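Road trip and travel packing tips, kitchen-drawer edition
January 3, 2020

Got back from Kandik with one broken zipper and half a bottle of shampoo in my socks. So, notes to self, and to you if you want them.

Liquids. Small strip of plastic wrap under the cap, screw it back down. Squeeze a little air out first. Anything oily goes in its own zip bag, then a second bag. Don't trust hotel shower caps for this, they tear.

Shoes. Soles together, stuff them with socks. Old bread bag over the pair. Wash the bag when you get home or just toss it.

Shirts. Roll the knits, fold the stiff ones. Tissue paper in the fold if you care about creases. I mostly dont.

Sink laundry. Bar soap, not powder. Powder never rinses out of wool. Roll the wet thing in a towel and stand on it — works better than wringing. Two thin shirts beat one thick one, they'll be dry by breakfast.

Food for the drive. Hard cheese, crackers, apples, a real knife (checked bag only if you're flying!). Freeze the water bottles the night before. On the Brodano road there's one gas station and the coffee is bad. Fill the thermos in Lindsay, the bakery by the bus stop will do it for cheap. It's 158 miles after that with not much to look at.

Coins. Pill bottle. Fits in the cup holder, doesn't rattle if you add a cotton ball.

Paper stuff. Copy of the passport in the suitcase, another at home on the fridge. Write the hotel address on a card in the local spelling — cab drivers in Prullosus will not guess.

Cords and wires. Always a mess. Velcro strips, cheap ones, cut in half. Toilet paper tubes work too, one cord per tube, write on the tube what it belongs to. Don't wrap a charger cord tight around the plug, it'll crack right at the neck. 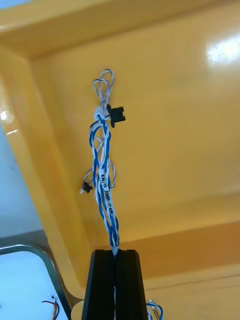

Blue and white wires, twisted tight.

Medicine stays in the carry on. All of it. Same with glasses.

Before you leave: trash out, fridge door checked, bread in the freezer. Unplug the toaster. Leave clean sheets on the bed, you'll be be glad of it at midnight.

Will add more in May, after the next trip. Still looking for a decent way to pack a hat.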